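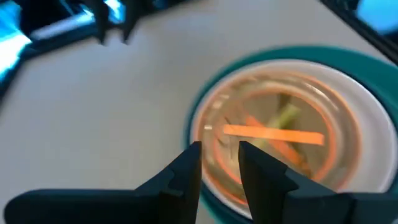
경과 보고: 데르쿠시데 조병창 자료 정리 및 목록화 사업

수신: 겔트우드 재단 지원사업 담당 미렐라 페이쇼토 님
발신: 칸빌 화기사 자료실 예우도키야 모로즈
2022년 4월

페이쇼토 님께

지난번 보내 주신 편지에 답이 늦어 죄송합니다. 3월 내내 서가 옮기는 일에 매달리다 보니 책상에 앉을 틈이 별로 없었습니다. 그래도 보고드릴 만한 일이 제법 쌓여서, 이번에는 조금 길게 쓰더라도 너그럽게 읽어 주시리라 믿고 적어 봅니다.

1. 사업의 현재 상태

재단에서 지원해 주신 덕분에 데르쿠시데 조병창에서 나온 볼트액션 소총 도면과 검사 기록을 순서대로 정리하고 있습니다. 지금까지 목록에 올린 도면은 모두 778장입니다. 처음 상자를 열었을 때는 도면이 총의 형식별로 묶여 있을 줄 알았는데, 막상 펼쳐 보니 제도실에서 결재가 난 순서대로 쌓여 있었습니다. 그래서 노리쇠 도면 바로 뒤에 개머리판 도면이 나오고, 그 뒤에 느닷없이 탄약 상자 경첩 도면이 나오는 식입니다. 저희는 원래 순서를 그대로 두고, 부품별로 찾아볼 수 있는 색인을 따로 만들기로 했습니다. 손은 더 가지만, 설계가 어떤 차례로 바뀌었는지 나중에 연구하실 분들께는 이 순서 자체가 귀한 자료가 될 것입니다.

상자는 모두 열한 개였고 그중 일곱 개를 끝냈습니다. 남은 상자에는 주로 검사관의 수기 장부가 들어 있습니다. 글씨가 작고 약어가 많아 도면보다 진도가 더딜 것으로 보고 있습니다.

2. 그동안 알게 된 것

가장 반가운 소식부터 말씀드리겠습니다. 오랫동안 저희를 괴롭히던 문제, 그러니까 초기형과 후기형의 노리쇠 멈치가 왜 서로 맞지 않는가 하는 문제의 실마리를 찾았습니다. 검사 장부와 도면의 개정란을 맞추어 보니, 멈치 스프링의 자리를 옮기라는 지시가 두 번 내려왔는데 두 번째 지시가 첫 번째 지시를 일부만 취소한 것이었습니다. 그래서 한동안 작업반마다 서로 다른 도면을 보고 깎았던 모양입니다. 현장에서는 꽤 골치가 아팠겠지요. 장부 여백에 검사관이 "또 옛 도면"이라고 적어 놓은 대목에서는 저도 모르게 웃음이 났습니다(물론 당사자에게는 웃을 일이 아니었을 겁니다).

개머리판 목재에 관한 기록도 예상보다 풍부합니다. 호두나무 공급이 달릴 때 너도밤나무로 바꾸면서 건조 기간을 얼마나 둘지를 두고 창고 쪽과 조립 쪽이 주고받은 쪽지가 도면 사이에 그대로 끼어 있었습니다. 쪽지는 도면과 분리하지 않고 중성지 봉투에 넣어 같은 자리에 두었고, 목록에도 따로 항목을 만들어 올렸습니다.

다만 쿨만 공방에 외주를 준 가늠자 부품에 대해서는 아직 확실히 말씀드릴 것이 없습니다. 발주서는 있는데 납품 확인서가 없습니다. 실제로 들어온 부품인지, 발주만 내고 만 것인지 지금 자료로는 판단하기 어렵습니다. 지난 보고서에서 제가 이 부분을 조금 자신 있게 썼는데, 그 문장은 거두어 주시면 고맙겠습니다.

3. 어려웠던 점

청사진 종이의 상태가 고르지 않습니다. 접힌 자리를 따라 갈라진 것이 많고, 특히 총열 단면을 그린 큰 도면들은 말려 있던 기간이 길어 펴는 데만 여러 날이 걸립니다. 급히 펴다가 찢는 것보다는 늦는 편이 낫다고 생각해서 촬영 일정을 뒤로 미루었습니다. 원래 계획대로라면 큰 도면의 촬영까지 마쳤어야 하는데 이 점은 제 예상이 짧았습니다.

용어 문제도 있었습니다. 조병창 사람들은 같은 부품을 부서마다 다르게 불렀고, 어떤 이름은 중간에 뜻이 바뀌기까지 했습니다. 지금은 원문의 이름을 그대로 적고 괄호 안에 표준 용어를 덧붙이고 있습니다. 앞서 끝낸 상자의 목록도 이 방식으로 다시 손보는 중입니다.

4. 예산 집행

보존용 봉투와 상자 구입비는 계획한 범위 안에서 썼습니다. 제습 장비는 새로 사지 않고 기존 것을 수리해서 쓰기로 했고, 여기서 남은 금액은 큰 도면을 눕혀 보관할 서랍장을 마련하는 데 돌리고 싶습니다. 항목을 바꾸는 일이라 재단의 승인이 필요한 줄로 압니다. 견적서는 정산 서류와 함께 따로 보내 드리겠습니다. 여비 항목은 거의 쓰지 않았는데, 쿨만 공방 관련 문서를 보러 갈 일이 생길 듯하여 그대로 남겨 두었으면 합니다.

5. 앞으로의 계획

다음 기간에는 남은 상자의 검사 장부를 먼저 읽고, 큰 도면의 촬영은 종이가 충분히 펴진 것부터 차례로 진행하겠습니다. 색인은 초안이 나오는 대로 먼저 보내 드릴 테니, 일반 독자가 보기에 어려운 말이 있으면 편하게 지적해 주세요. 저희는 이 용어들 속에 오래 살다 보니 무엇이 어려운지 잘 모를 때가 많습니다.

지난가을에 다녀가셨을 때 물으셨던 총검 꽂이 도면은 다섯 번째 상자에서 나왔습니다. 말씀하신 대로 고정 고리의 모양이 완성품과 조금 다르더군요. 사본을 만들어 두었으니 다음에 오시면 차 한잔하시면서 같이 보시면 좋겠습니다.

늘 너그럽게 기다려 주셔서 고맙습니다. 서랍장 건은 승인 여부를 알려 주시는 대로 주문을 넣겠습니다.

예우도키야 모로즈 드림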